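Setting up your Flutside audio guide for the old town walk

I wrote this section after my third lap of Bolholm with the thing in my ear, so it's in the order I wish I'd done it! Allow a few minutes at your hotel before you head out.

1. Charge the handset until the light stays green. Mine took most of breakfast.

2. Hold the side button and pick your language. If you get stuck in Portuguese (I did, twice), hold the same button again and you're back at the list.

3. Type in tour code 407 and press OK. You'll hear Albertina Ramalho, our narrator, say hello.

4. Download the walk over Wi-Fi. It has 11 stops, and the signal is hopeless down by the river gate.

Note: Stop 4 is the Barreto chapel, and it closes for lunch. I like to skip ahead to the market hall and come back later – just press the arrow key and the guide will follow you.

5. Clip the handset to your bag strap, facing out. In a pocket it loses track of where you are and starts telling you about the wrong church.

6. At each stop, wait for the chime and then press play. Press it again to pause.

Caution: please take out an earbud when you cross the tram lines by the station. The trams are really quiet!

7. For the extra chapter on local stone, open Extras and choose Marble.
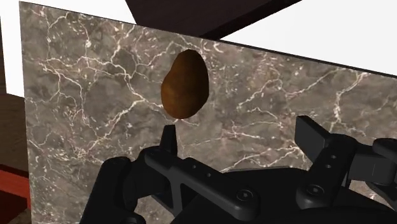
Marble, grey-brown with white and cream veins.

8. When you're done, choose End Walk and drop the handset in the return box at the tourist office. Keep the lanyard if you like it.

If the sound crackles, unplug the earbuds and push them back in firmly. Still crackling? Ask for Catarina Cardoso at the desk and she'll swap the handset.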